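Kabel am Zweiarm-Tisch: wie viel Schlaufe am Handgelenk?

Mein rechter Arm hält den schwarzen Griff über der grauen Box, die Kabel laufen außen in lockeren Bögen.
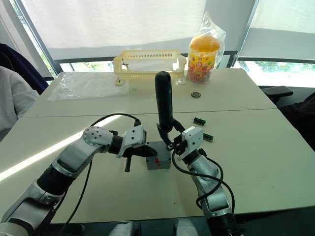
Antworten

Pushpa Vishwakarma
Locker ist super! Fahr jede Achse langsam an beide Anschläge und schau, wo es spannt. Bei mir waren 9 cm Reserve am Handgelenk perfekt, seit August kein Kabelbruch mehr!

Ilídio Loureiro
Kabelbinder drum, fertig.

Anneliese Diekmann
Bitte Klettband! Und den Nullpunkt der Greifer danach neu prüfen, ich mach das alle 4 Wochen.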